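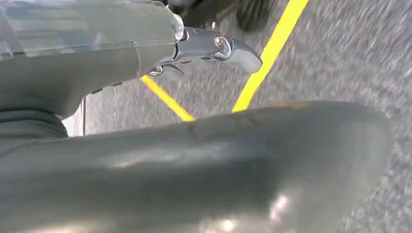 Wrist view, arm in motion over the marked floor area.

Review: Grivano parallel gripper with wrist camera, bought as a kit
Kirsten Eyvindsson
July 21, 2023

The Grivano kit consists of a two-finger gripper, a wrist camera, a mounting flange and a cable set. I specified it for the packing line at Foltley, where it replaced a vacuum tool that could not hold our ribbed tubs. These notes are for anyone pricing a similar changeover. Cycle performance is covered only where it affects cost.

Price and what is left off it

The supplier, Bravgate, quoted $3000 for the kit. The flange in the box did not match our arm's bolt pattern, and an adapter plate from Aguirre added $700. Programming labour came to 26 hours at our internal rate. Freight to a regional address was quoted separately and arrived on its own invoice, so ask for a delivered price in writing. My original budget line carried the hardware only. I would now put the same amount again beside it for integration and treat any underspend as a bonus.

Camera

Image quality is adequate for locating a tub and poor for anything finer. The mount sits close to the arm, and in some poses the grey housing takes up the entire lower half of the view. Bright metal parts near the lens throw strong highlights under our lights, and a moving arm smears the floor texture into streaks. The yellow floor lines remain readable through it. We stop the arm before each capture, at a small cost in cycle time. If your process needs vision on the move, price a fixed overhead camera from the outset — retrofitting one means a second round of cabling and a second calibration.

Mechanical

Grip force is repeatable and the fingers change over with a hex key. Finger screws were re-torqued once in May and have held. The manual gives no torque figure for them, a poor omission at this price. Cable strain relief is weak and we added our own clamp.

Floor space

Allow for this early. Our bay was marked out for the old tool, and the longer gripper changed the reach envelope enough to require a new risk assessment. Line marking is cheap. The assessment was not, and it also took the bay out of use while it was done.

Consumables and spares

Finger pads are the only regular item. We replace them at roughly 2000 cycles on ribbed tubs; smooth ones should be kinder. Order a spare cable with the kit, as the lead time on a single cable was longer than on the whole gripper.

Verdict

Sound gripper, mediocre camera, incomplete quote. I would buy the gripper again without the camera if Bravgate will split the kit, and they have so far declined to.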